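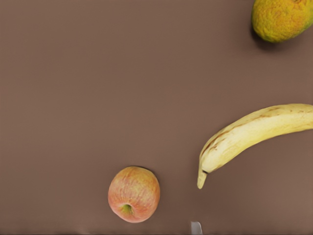 Fruit on a brown tabletop, in a computer rendering.

The Last Fruit Stop Before the County Line

Monday, June 30, 2025

The truck leaves the Cavalcanti warehouse in Plastdale at 3:40 in the morning and gets to Hutstead a little after five, if the bridge is open. Gerardo Galli drives it himself three days a week. The other days he pays his nephew to do it, and on those days he is up at the same hour anyway, checking his phone in the kitchen.

Hutstead has 2,063 residents, a feed store, two gas stations and a dollar store that sells milk, eggs and frozen pizza. Until nine years ago it also had a supermarket. When the supermarket closed, the nearest fresh produce was 36 miles away, in a strip mall on the Plastdale bypass. Some people made the drive every week. Others made it once a month and bought what would keep, which meant potatoes, onions, apples and not much else.

Galli's shop stands on the corner across from the post office, in a building that used to sell tires. The sign over the door still says MOTORA in raised letters, the name of the tire business. He painted it green and left it up. People in town say they are going to Motora for peaches, and delivery drivers from outside the county regularly miss the place on the first pass.

Galli was a produce manager for the supermarket for most of his working life. He says he learned two things there. One was how to stack. The other was how much fruit gets thrown out before a customer ever touches it.

"They wanted everything hard," he says. "Hard travels, hard sits on the shelf. Then the customer takes it home and it goes from hard to rotten on the counter, and she thinks she did something wrong."

His own shop runs on a different idea. The fruit comes in small loads and is sold by the day it should be eaten. There are three tables inside the door, marked with cardboard signs: TODAY, THIS WEEK and WAIT. The prices are the same on all of them. Galli moves fruit from one table to the next each morning before he opens, and again after lunch when the weather is hot. It takes him 40 minutes to do the peaches alone.

The WAIT table gets the most questions. A lot of shoppers grew up being told to pick the firmest piece or the brightest one, and neither rule holds up well. Mangoes are a good case. Red skin on a mango tells you what kind of mango it is and how much sun it got on the tree. It tells you very little about whether the inside is ready. Some kinds are sweet while they are still mostly green. Others turn yellow all over and need several more days. Galli has customers press near the stem with the flat of a thumb, then smell the same spot. If it gives a little and smells like fruit, it goes home for tonight.

Some fruit never belongs on the WAIT table at all. Grapes, cherries, strawberries and oranges don't get any sweeter once they are picked. They can get softer, and they can dry out, but the sugar they have on the day of picking is all they will have. Peaches, pears, bananas and mangoes go on ripening after harvest, and that is the reason they can be shipped across a continent in the first place. Pears are odd even in that group. Left on the tree until soft, most of them turn grainy and brown at the core, so growers pick them firm and let them finish indoors.

The finishing can be hurried or slowed. Ripening fruit gives off ethylene, a gas, and the gas makes the fruit next to it ripen faster. A paper bag holds enough of it in to save a day or two. A refrigerator slows the whole thing down, with costs. A tomato chilled before it is ripe loses a good part of its flavor. Peaches kept cold too early turn mealy, and bananas go gray. The general rule on the card taped by Galli's register is to ripen on the counter first and chill second.

Behind the shop is a cold room, bought used from a florist. It is small, and Galli doesn't want a bigger one. A big cold room, he says, makes you buy like you have a big cold room.

The arithmetic of the business is not comfortable. Wholesalers give their best price on full pallets, and a town this size can't eat a pallet of anything before it spoils. For the first year Galli paid what he calls restaurant prices, bought by the case, and lost money on almost everything except bananas. What changed things was an arrangement with the schools. The Hutstead elementary school and the high school in the next town now order through him, and their order is large enough to bring the case price down on apples, oranges and pears from September to May.

Summer is the hard part. School is out and the order disappears just when the fruit is best. Backyard gardens come in as well, and no one buys zucchini in a town where neighbors leave it on each other's porches. Galli gets through it on stone fruit and melons. He also buys from a few growers inside the county, among them a retired couple with 200 peach trees on a slope north of town. In a good year those trees supply the shop from the start of July into August. This past April brought a freeze in the second week of bloom, and the couple expects a thin crop on the lower rows, where the cold air settled.

"The top of the hill did fine," Galli says. "You can see right where it stopped, like a bathtub ring."

A thin crop means more trips to Plastdale, more fuel and higher prices on the tables. He will put a note up by the register explaining it. He has found that customers accept a price if they know where it came from, though there are always a few who set the bag down and leave.

What doesn't sell is the other half of the arithmetic. Supermarkets expect to throw away a share of their produce and set prices to cover it. A one-man shop has less room for that. At four in the afternoon, whatever is left on the TODAY table gets cut to half price. At closing, the soft fruit goes into crates for a woman on Depot Street who makes jam and pays him partly in cash and partly in jam, which he sells. Anything past jam goes to a hog farmer. Galli keeps a spiral notebook with a line for each day and a column for the hogs, and he can tell you that the hogs did very well in his first summer and have had it worse every summer after.

The shop has changed some habits in town, though it is hard to say how much. The school kitchen reports fewer whole apples in the trash now that it slices them, a change Galli suggested after he watched a first grader with no front teeth try to bite into one. The clinic hands out a sheet with the shop's hours on it. On weekday mornings there is a group of older men who come for the coffee pot and leave with a banana each, every one of them paid for in coins.

There have been offers. A regional chain asked two years ago whether he would run a produce counter inside a new store it was thinking of building by the highway. The store was never built. A delivery company wanted to put him on its app, and he tried it for a winter. The orders came in fine, but people who can't touch a pear don't know which day they are buying it for, and he spent his evenings on the phone with them asking when they planned to eat.

He did keep one piece of that. Regulars who can't get to the shop call in the morning and tell him the day. Six pears, two for tomorrow and four for the weekend. He writes the day on the bag in marker, and his nephew drops the bags off on the way home.

Galli turned 67 this spring. His nephew likes the driving and doesn't like the tables, and there is no one else lined up. Asked how long he plans to keep going, he talks instead about the compressor on the cold room, which is loud and will have to be replaced before next summer. He has a price on a new one and is waiting for a second.

By ten the shop is quiet. He takes the cover off a crate of early peaches, picks one out, smells it and puts it on THIS WEEK. He smells the next one and puts it beside the first. A customer comes in asking about blackberries, and he tells her to try again after the Fourth.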